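Trying Out the Xaba Home Simulator Kit
Project report, Intro to Robotics, Hernbridge
Jun 8, 2020

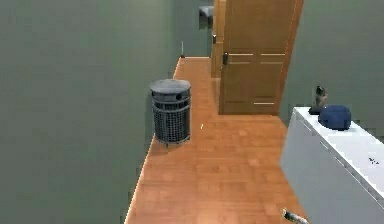
For my project I spent the second half of the term with Xaba, a simulator kit from a small outfit called Prarnach. You get a virtual house, a mobile robot with an arm, and a pile of practice tasks to run it through. The student license costs $142 for the year and my department paid (thank you!), so I never had to touch my own wallet. I did most of my driving in the hallway, because it's narrow and it makes you plan. You've got the trash can close to the left wall and the white cabinet on the right, and the wood floor between them is your road to the door at the far end. My first task was just getting down it without bumping anything, and I was terrible at it.

Setup was easier than I expected. The download ate most of an evening, but after that the sample house opened on my laptop on the first try. The manual is 204 pages long and I'll admit I read maybe a third of it. The chapter on arm control is great, lots of little worked problems. The chapter on lighting I gave up on.

I ran 1165 drives in total, most of them overnight with a script while I slept. My first version used the planner that comes with the kit, and it hit something in the hallway way too often, usually a corner of furniture on a turn. Then I added a bigger safety margin around the base and slowed it down near walls. After that I had only 13 collisions in my last full batch, and I was so happy I called my mom.

Things I liked: resets are quick, the log files are plain text, and you can move furniture with one line in the settings file. Things I didn't: the fan on my laptop screamed the whole time, edges look kind of jagged on the low graphics setting, and the Zasulitz add-on for door handles crashed every time I loaded it. I wrote to support in the middle of all this and they sent back a patch, but I haven't had time to install it.

Next October I want to try the same planner on the real robot in our lab, with a taped-off hallway the same width.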